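The Long Way Round to Elevenses

My grandmother kept two clocks in her kitchen, one for the trains and one for the kettle, and it was the second that the household obeyed. At eleven in the morning whatever you were doing stopped. If you were halfway up a ladder you came down it. I grew up supposing that every house in the country did the same, and it came as a real shock, in my first week of paid work, to look up at eleven and find that all the heads were still bent over their desks.

I have been thinking about her a good deal this autumn, partly because the mornings have turned dark and partly because I have spent a lot of them sitting in other people's cafés, asking about the small meal in the middle of the morning and whether it is coming back. I think it is, though perhaps I only want it to be (I should own up to that early on).

Bhupendra Bhatia thinks so too. He has run the Drillar, a narrow café behind the bus station, for 31 years, and he remembers when the half hour after half past ten was the busiest of his day. "We had the drivers, the market people, the ladies from the council offices," he told me, drying the same cup for a good long while. "All at once, and all wanting the same table by the radiator." Then the offices moved out to the ring road, the market shrank to Saturdays, and people began carrying their coffee about with them in the street, a habit he still regards as a sort of illness.

What has changed, he says, is that people have started sitting down again. They come in on their own, many of them working from home and a bit starved of company, and they have a tea and something sweet and stay until noon. He has put the newspapers back on their sticks. A regular has brought in a draughts board, and there was very nearly a falling-out over it one wet Thursday, but it was settled with a toasted teacake and we needn't go into it.

The sweet thing matters, of course. There are whole schools of thought on it. My grandmother was a plain biscuit woman and considered anything iced to be showing off before lunch. Mr Bhatia holds out for the currant bun, split and buttered. But the younger customers want a doughnut, and a ring one at that, with icing on it, and he has given way gracefully and now orders them in six mornings a week.

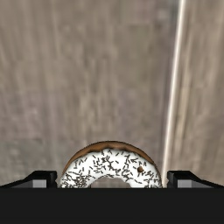 A baker's hours

His doughnuts come from Saqib Zaidi, whose bakery, Mihăilă, kept the name of the family who had it before him. He was at school with their son, and he says he could no more have painted over that sign than shaved off his own eyebrows. I went to see him at five in the morning, which he described as a civilised time, and was given a stool in the corner and a mug of tea so strong I was still talking quickly at lunch.

Mr Zaidi makes 200 doughnuts on an ordinary day and would rather not make more, though he has been asked. The dough is left overnight and he dislikes hurrying it. He told me that his father had driven lorries and eaten every meal of his working life with one eye on the road, and that he had gone into baking with some idea of feeding people who were sitting still. Then he went off to see to his ovens and I didn't get another word out of him until six.

By then it was getting on for opening time, and the first customer was already tapping on the glass with her umbrella. She is 84 and has the first loaf out every day but Sunday. She takes it home, she told me, has her breakfast, does her rooms, and at eleven sits down with a slice of it and some jam and the wireless. She has never called it elevenses. She calls it "my sit", and she looked quite put out when I asked whether she had ever thought of skipping it.

I walked back by the canal and was home by eight, with three whole hours to fill before I could decently put the kettle on. I managed until twenty to.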